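Rendach Computer Forum
Hardware > Older Desktops > Upgrades and Repairs

Thread: Reusing an old tower, what order would you take it apart in?

slotcover
Posted 10/02/2026
I have an older desktop tower that I want to strip and rebuild as a backup machine. Green board, sheet metal case, drive cage at the front that seems to be in the way of everything. The seller said it worked when it was pulled from an office. I paid 9 dollars for it, so I'm not worried about loss. The processor is already gone and so is the cooler.

My plan was to take the power supply out first, then the drives, then the board. A friend says to do the cables before anything else. Does the order matter? I've built new machines but never taken one of these down to the bare case.

tin_lid
Cables first. Data cables before power cables, in my opinion. The data ones are short and they tend to run under the drive cage, where you can't see what you're pulling on.

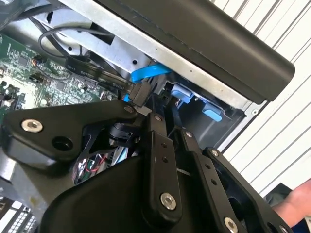

The blue SATA cables are the ones I would watch. They run under the metal bracket and there isn't much slack. Get hold of the black plug itself and pull it straight out. If you pull on the blue part, the plug tips over and can crack the plastic tongue on whatever it is plugged into. I've done that twice and both times the port was finished.

Some plugs have a little metal clip on top. Press that down before you pull. Some don't have one and are only held by friction.

slotcover
Thanks. Should I label them? There are only a couple.

tin_lid
I would. Masking tape folded over the cable, with a number on it. You will think you'll remember and then it sits on a shelf until next winter.

fourpin
I don't agree with cables first. Take the cage out first if it comes out, then the cables are right there in front of you. A lot of the office towers had a cage that slides or swings out. Look for a lever or a single screw. Trying to reach under it is how people cut their knuckles, and the edges on those punched holes are sharp.

tin_lid
You can't swing the cage out with the cables still attached to the drives. That's my point.

fourpin
You can swing it far enough to get a hand in. I did 70 of these when our office on Fasenitz Street closed and I never unplugged a drive with the cage in place.

tin_lid
Then yours had more slack than the ones I've worked on. If it swings, fine. If it's riveted, he's going to have to reach under it either way.

slotcover
Mine doesn't swing as far as I can tell. I'll look again tonight.

oldkeyboard
Whatever you do first, lay it on its side. I see people working on these standing up, and the power supply drops onto the board the moment the last screw comes out. On its side with the panel off, everything stays where it is and you can see the whole board.

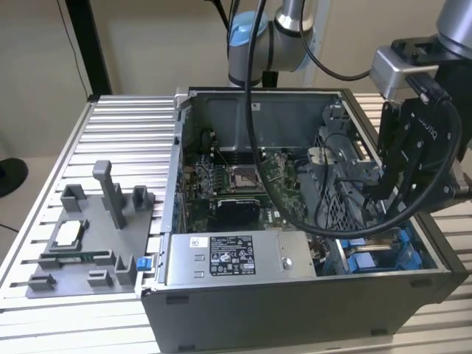
Be careful around the bare socket. If the pins are in the socket and not on the chip, one dropped screw can bend a few of them, and straightening those is miserable work. If you have a plastic socket cover, put it on before you do anything else. If you don't, a piece of clean card taped to the metal frame around the socket will do — just keep the tape off the contacts.

The blue latches for the expansion slots are plastic and they get brittle. Open them slowly. Same goes for the blue drive carriers. Squeeze the sides and slide, don't yank.

slotcover
Good point about the socket. I've been leaning a screwdriver in there, so I'll stop that. Is the power supply worth keeping? It's a plain silver box with a big label.

fourpin
No. Replace it. You don't know how many hours are on it.

oldkeyboard
I'd test it before throwing it out. A lot of those office units were decent. Kettunen Surplus sells a tester for not much, or see if somebody near you will lend you one. If the voltages are good and the fan is quiet, use it in the backup machine. Check the plug and the screw pattern too, some of the office brands used their own layout and a standard one won't fit.

fourpin
A tester only tells you it works with almost no load. I still wouldn't trust it with drives that have my files on them.

oldkeyboard
That's fair for drives you care about. For a spare machine I would use it.

tin_lid
Don't open the power supply to clean it, in any case. Blow it out through the vents from outside and hold the fan still while you do it.

slotcover
OK. Looked again. The cage is held with screws, and one of them is under the front panel. So the front has to come off, then the cage. I'm going to do data cables, drives, front, cage, power supply, board. Socket covered the whole time.

fourpin
That order works. Keep the cage screws separate, they're usually a different thread from the ones on the board.

zernudska_parts
If you need spare blue carriers, I have a box of them. Send me a message with the width of the bay and I'll check for a match.

slotcover
Message sent.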